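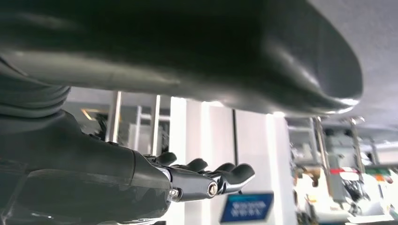

3.2 Gloss and the judgment of dark finishes

People who are asked how shiny a surface is do not answer from the amount of light it sends back. They answer mostly from the highlights: how bright they are next to the area around them, how sharp their edges are, and where they sit on the shape. This has been known for a long time for light-colored paints, but less work has been done on dark gray and black finishes, where the body of the paint gives back little light and the highlight carries most of the information. On a curved part the effect is easy to see. In Figure 3, the large dark gray surface at the top has soft highlights along its lower rim and a pale sheen at the rounded end on the right, and it is these places that make it look glossy. A flat panel in the same finish may show no highlight at all from most viewing positions. For this reason we tested flat and curved samples separately.

The samples were 11 painted panels prepared at the Fotness coating shop. All were sprayed with the same dark gray base, and the clear coat was changed from panel to panel to give a range from dull to high gloss. Each panel was made in a flat version and in a version bent to a shallow curve. The gloss of the flat versions was measured with a meter set at 60 degrees, and each reading was taken at the center and near both ends. Panels with visible dust or runs in the clear coat were sprayed again before testing. We did not try to measure the curved versions with the meter, as the instrument has to rest flat on the surface.

The ratings were collected at the Forport test room. The room has no windows and is lit by two rows of ceiling lights with frosted covers. Panels were placed on a gray stand one at a time, and the rater sat on a fixed chair but was free to move his or her head. Raters gave each panel a number on a scale with 11 steps, from "not shiny" to "as shiny as a mirror." The order was shuffled for each rater. A total of 495 people finished both the flat and the curved sets. Those who stopped after the first set were left out.

For flat panels, the ratings followed the meter readings closely in the upper half of the range and poorly in the lower half. Raters had trouble telling the dullest panels apart, and many gave them the same number. When the same finishes were shown on curved panels, the dull ones were separated much better. The likely cause is that a curve always has some part turned toward a light, so that even a weak highlight can be seen and compared. Several raters wrote in the comment box that they had looked for "the bright line" and judged by how blurred it was.

Curved panels were also rated shinier overall than flat panels with the same clear coat. The gap was largest in the middle of the range and almost disappeared for the glossiest samples. A similar gap was reported in the Sotelo trials, which used white and red paint, but it was smaller there. We take this as support for the view that the contrast between highlight and body color matters more than either one alone. It does not rule out a separate effect of shape, which would need samples with stronger and weaker curves.

These results have a practical side. Finish standards are often written from flat test plates, while the parts that buyers look at are curved. The Zendik guide, for example, gives one meter value for all dark housings and makes no allowance for shape. A supplier can meet that value and still deliver a cover that looks shinier than the flat panel next to it. Where curved and flat parts are used together, we suggest that the match be checked by eye under frosted ceiling light as well as by meter.

Two limits should be kept in mind. The lighting was the same throughout, and small bare lamps would give sharper highlights than the ones our raters saw. The panels were also new and clean. Handling marks and fine scratches spread the highlight on a dark finish, and their effect on the ratings is taken up in Section 3.3.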